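Home | Notebook | Methods | Bench rota | Archive

December, entry 40
Shahnaz Kumarasinghe

Glue line trials, continued. Rennie wants a yes or no on the Cistia adhesive before we order a drum of it. The claim on the sheet is full strength overnight in an unheated shop. I've read that claim on other tins and I don't believe it on this one yet.

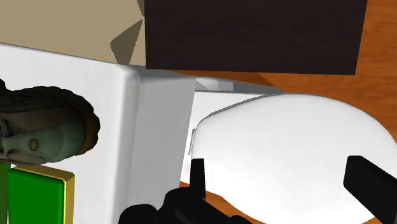
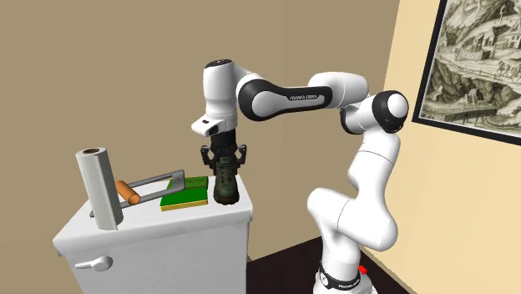
Set-up as last time. Beech offcuts from the Jindton batch, planed the same morning, lap joints, two clamps each. Half done with the Cistia, half with our usual white glue. All left on the low shelf by the back door where it's coldest. I wrote the codes on the ends in pencil and Rennie shuffled them, so I didn't know which was which when I came to pull them. He thinks this is fussy. He also thought the Podport filler was marvellous until it fell out of a sill.

Pulled the first lot at 9 a.m. with the lever and the spring balance. Best joint went at 172 on the dial and took a long splinter of beech with it, so the wood gave before the glue. Fine. But when I looked up the code it was one of ours. The best Cistia joint was close behind, and the worst Cistia joint came apart along the line with hardly any fibre on either face. Glossy patches on that one. Could be a starved joint, could be my spreading, could be the glue. I can't tell from one bad joint and I'm not going to pretend to.

Things I don't trust about my own numbers:
- the spring balance sticks a bit at the low end
- clamp pressure is by feel, and I was tired by the last few
- the shelf thermometer read 3 degrees when I left and I have no idea what it did in the night

The rep's answer on the phone was that we should be using more glue. Possibly. The sheet says "a thin even coat", and I read that back to him. He said he'd send a newer sheet. I would like to see the test behind either of them.

Plan: repeat with the spread weighed on the small scales, and leave a second set for 2 nights to see if the weak ones catch up. Rennie to do half the clamping so it isn't all my hands. No drum until then. If the new sheet turns up, staple it in opposite this page and keep the old one too.

Squeeze-out does clean off nicely with a damp rag, I'll give it that.

Recent entries
Podport filler, second winter
Re-flattening the long bench
Jindton beech: moisture readings
Which clamps slip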